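Domestic Water Use in Shared Student Housing at Gistport
Final report, second-year project in Environmental Studies
Submitted by: Aaliyah Leclerc, Zachary Perron and Nesrin Sarıgül
Supervisor: Babar Swati

1. Background

The municipality of Gistport draws most of its drinking water from the Effiong reservoir, which also supplies the neighbouring town of Mirnadport. Reservoir levels have been low in late summer for several years, and the water company has asked households to reduce their use between June and September. Student households were not included in the company's last survey, as water is usually part of the rent and the tenants do not receive a bill.

The present project set out to establish how much water is used in shared student flats, at what times of day it is used, and whether the tenants' own estimates agree with the meter. The work was carried out during the spring term as part of the module on resources and settlement. The group chose to limit the study to the kitchen and the bathroom basin. Showers and washing machines were left out after the first meeting with the supervisor, who considered that they would require a different kind of meter and a longer period of observation.

2. Method

Thirteen flats in the Demine residence took part. All have the same floor plan, with one kitchen and one bathroom, and are let to between two and four tenants. The residence was built with a separate cold water meter for each flat, placed in the corridor cupboard. Permission to read the meters was given in writing by the housing manager, Normunds Pärn, and every tenant signed a consent form before the study began.

The meters were read at 7 a.m. and again at 9 p.m. throughout the period of observation, which lasted 30 days. The tenants also kept a diary in which they noted each use of the kitchen tap, the purpose, and an estimate of the quantity in litres. A measuring jug was given to each flat so that the tenants could practise estimating before the diaries were opened. Diaries were collected weekly and entered into a single spreadsheet by Zachary Perron. Aaliyah Leclerc was responsible for the meter readings and Nesrin Sarıgül for the interviews.

As the meters record all cold water entering a flat, the share used in the kitchen had to be worked out. The tenants were asked to write down the times of showers and of washing machine cycles, and a standard quantity for each was taken away from the total. This is the weakest part of the method and is discussed again in section 4.
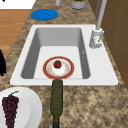

3. Results

The diaries contained 2472 entries that could be used. Entries without a time or without a purpose were removed. The most frequent purpose was washing up, followed by filling the kettle, rinsing vegetables and drinking. Washing up also accounted for the largest share of the estimated quantity in every flat but one, where a tenant was soaking large amounts of dried beans for a catering job.

Use was concentrated in the evening. In most flats the kitchen tap was opened more often between 6 p.m. and 9 p.m. than during the whole of the morning. The pattern was less clear at weekends, when several tenants were away and the remaining ones cooked at irregular hours.

The tenants' estimates were lower than the calculated kitchen use in all flats. The difference was greatest where dishes were rinsed under a running tap, and smallest where the basin or a washing-up bowl was filled. In the interviews, tenants who rinsed under the tap generally described the amount as "a litre or so", whatever the number of dishes. Those who filled the basin were able to give a fairly close figure, and two of them had measured it with the jug on their own initiative.

A further finding concerns the habit of leaving dishes to be washed later. The group had expected that flats with a written cleaning rota would use less water. No such relation was found. Flats with a rota washed up more often and in smaller quantities, while those without one tended to do a single large wash late in the evening. Food which had dried on required a longer rinse, but there were fewer rinses in total.

4. Discussion

The results should be read with caution. The flats were all in one building and the tenants knew that they were being observed. Several said in the interviews that they had become more careful with the tap during the first week and had then returned to their usual habits, and the readings for the first week are in fact slightly lower.

The standard quantity taken away for showers was the same for all tenants. A person who takes long showers will therefore make the kitchen figure for the flat appear too high. Sub-meters on the kitchen pipe would solve the problem, but the cost was beyond the means of a student project. Mr Pärn has indicated that the housing office may fit sub-meters in one stairwell when the pipes are next replaced.

The group also notes that hot water is supplied from a central boiler and does not pass through the meters in the corridor. Tenants were asked to mark in the diary whether hot or cold water was used, but this was often forgotten. The figures for washing up are for this reason probably too low.

5. Recommendations

It is recommended that the housing office provide a washing-up bowl in each kitchen, and that the monthly meter reading be displayed in the entrance hall. The water company should consider including student residences in its next survey. Any later project on the same subject should cover part of the autumn term, so that new tenants may be compared with those who have lived in the building for a year or more.

6. Acknowledgements

The group thanks the tenants of the Demine residence for their patience, Normunds Pärn for access to the meter cupboards, and Babar Swati for his comments on two earlier drafts. The diary form and the interview questions are held by the department and may be consulted on request.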